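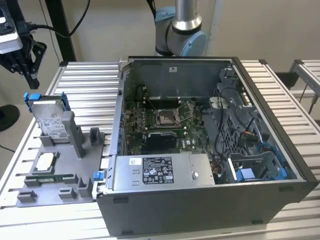
rhea_mangubat
Sorry, but a PC tower is a soft test. Every gripper on the market can pick up a drive in a caddy. Try the memory and then tell me which one you like.

florin_v
Rhea, I look forward to your video. The caddy is the part that hurt us. We ran the Hayashi fingers against the Flatlow set, same arm, same tray, same tower on its side. The Flatlow pads are wide and kind and hold anything you like, until they have to go down next to the drive cage, where there are cables and no room for kindness.

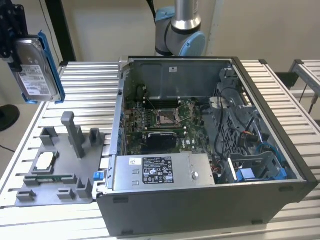

The Hayashi tips are narrow, so they fit, but they have about as much opinion on rotation as a pair of chopsticks. Get the pick a little off center and the drive tips in the grasp. I set the grip force on the Uvis controller by feel, as the manual has 500 pages and covers this in one table.

marwan.d
You're comparing fingers and blaming grippers. Same jaw, different tips. I'd also ask who paid 3000 for the wide ones.

florin_v
I did. Moving on.

precious_q
Did you look at the wrist camera during the pick or only the fixed one? Our fixed view said everything was fine for all of March. It was lying – the arm hides the contact point at the worst moment.

florin_v
Both. The wrist camera wins for contact and is useless for knowing where the tower is. 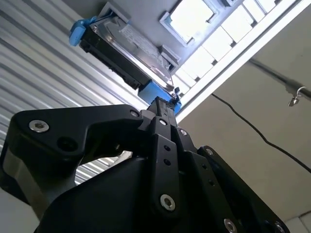
I'd keep the two and trust neither. What the wrist view does give me is the fingertips against the blue plastic, and that's the spot I argue with most.

rhea_mangubat
So narrow tips, two cameras, guess the force. And the memory?

florin_v
The memory has its own slot in the tray and I'm leaving it there until I'm in a better mood.

alfredo_tan
Dranddale sells a tip with a shallow V groove. Fixed our rotation in 7 tries, six of which were me mounting it backwards.

marwan.d
Still fingers, not grippers.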